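Setting flash exposure for an indoor wedding reception

These steps assume one on-camera flash and two off-camera units on stands, triggered by radio. They were written for the ballroom at Rivthorpe, which has a pale flat ceiling, but apply to most function rooms of similar colour and height.

Set the camera to manual at 1/200 s, f/4, ISO 1000. Turn all flashes off and take a test exposure of the head table. The background should read two stops under. Adjust ISO only.

Place one stand behind the DJ and the other in the opposite corner, heads at full height and aimed across the dance floor. Start both at 1/16 power. Fit a half CTO gel to each if the room is lit by tungsten fixtures.
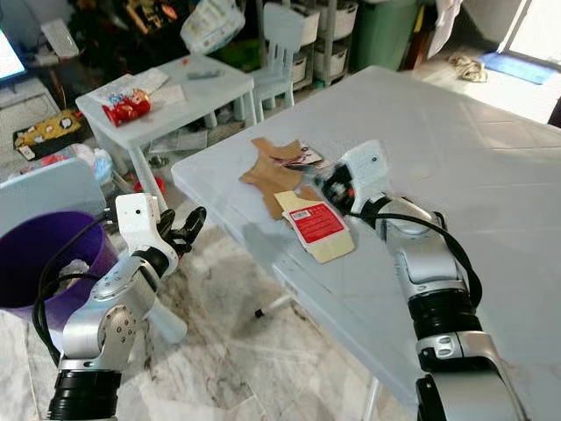

A reader who shoots at Rivthorpe wrote that 1/16 was too strong once the dance floor filled, and that 1/32 with the heads zoomed to 35 mm gave softer edges on faces near the stands. Either setting is workable. Check the highlights on a white shirt at three metres before the first dance.

Switch on the camera flash last, bounced behind you, in TTL at minus one. Put the off-camera units in group B so they can be disabled for speeches.

Replace all batteries after dinner. Sandbag both stands and tape any cable that crosses a walkway.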